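Besuch bei Drorholm: ein Nachmittag zwischen Roboterhänden

Am Donnerstag, 8. Oktober war Tag der offenen Tür bei Drorholm, und ich habe mir den Nachmittag freigenommen. Angemeldet hatte ich mich schon im September, weil die Plätze für die Vorführungen begrenzt waren. Pro Gruppe durften 12 Leute mit, unsere war voll.

Die Anfahrt mit dem Bus 153 ist einfach, die Haltestelle liegt direkt vor dem Tor. Drinnen gab es ein Namensschild zum Ankleben, Kaffee aus der Kanne und einen Zettel mit dem Ablauf. Der Zettel stimmte ab der zweiten Station nicht mehr, was aber niemanden gestört hat.

Die erste Station war ein kurzer Vortrag über die Firma. Den hätte man kürzen können. Interessant wurde es im Versuchsraum, wo die humanoiden Roboter standen. Ich hatte Maschinen hinter Schutzgittern erwartet, mit Hallenboden und gelben Linien. Der Raum ist aber mit grauem Streifenteppich ausgelegt und hätte auch ein Büro sein können.

Am längsten bin ich bei den Händen hängen geblieben. Bei einem Modell steckt die Hand in einer Hülle aus schwarzem Strick, aus der unten die Finger herausschauen: oben Metall, an den Spitzen etwas Dunkles, das nach Gummi aussieht. Laut dem Mitarbeiter am Stand soll die Hülle vor allem Staub von den Gelenken fernhalten. Man kann sie abziehen und waschen, bei 40 Grad. Das war die Information des Tages, die ich zu Hause als Erstes weitererzählt habe.
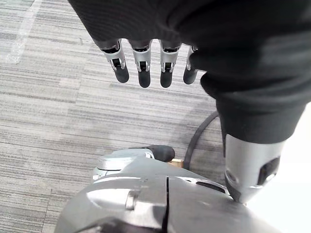

Die Steuerung

Die Software heißt Plondley und wird im Haus entwickelt. Es gibt zwei Betriebsarten. In der einen führt ein Mensch die Hand aus der Ferne, in der anderen läuft eine gelernte Bewegung ab. Für eine neue Aufgabe werden erst einmal bis zu 200 Durchgänge von Hand gesteuert und aufgezeichnet, danach wird trainiert. Ich hatte mir das automatischer vorgestellt. Es ist ziemlich viel Fleißarbeit, und die Leute, die das machen, sitzen den ganzen Tag daran.

Jemand aus der Gruppe wollte wissen, warum die Finger so langsam zugehen. Die Antwort war, dass man es schneller einstellen könnte, für Besucher aber bei der langsamen Einstellung bleibt. Mir war das recht, so konnte man wenigstens verfolgen, welches Gelenk sich wann bewegt.
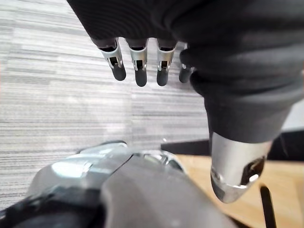 Was mich überrascht hat, war die Lautstärke. Aus Videos kannte ich ein deutliches Surren, im Raum hörte man vor allem die Lüftung und die anderen Besucher. Nur wenn der Arm die Richtung wechselte, gab es ein kurzes Klacken. Ob das normal ist, habe ich nicht gefragt.

Die Einkaufsaufgabe

Zum Schluss kam Tamaren, so heißt das Projekt mit den Lebensmitteln. Es geht darum, Dinge in einen Einkaufskorb zu legen und wieder herauszunehmen. Die Hand ist dabei eine andere, mit beigefarbenen Fingerkuppen statt der schwarzen. Der Korb ist ein hellgrauer aus Kunststoff, wie man ihn aus dem Supermarkt kennt.

Schwierig ist nach Auskunft am Stand der Bügel. Er steht im Weg, und der Roboter muss entscheiden, von welcher Seite er hineingreift. Darüber denkt man beim Einkaufen nie nach.

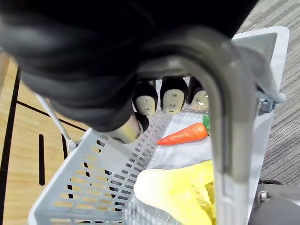
Station Tamaren: Karotte und Kohl oder Salat im Korb, darüber die Hand.

Danach war noch Zeit für Fragen. Zu Preisen wollte man nichts sagen, zu einem Termin für den Verkauf auch nicht. Den Anbau für die Werkstatt, der auf der Einladung stand, konnten wir nicht besichtigen, dort wird noch gebaut. Ich habe einen Prospekt mitgenommen und bin mit dem nächsten Bus zurückgefahren.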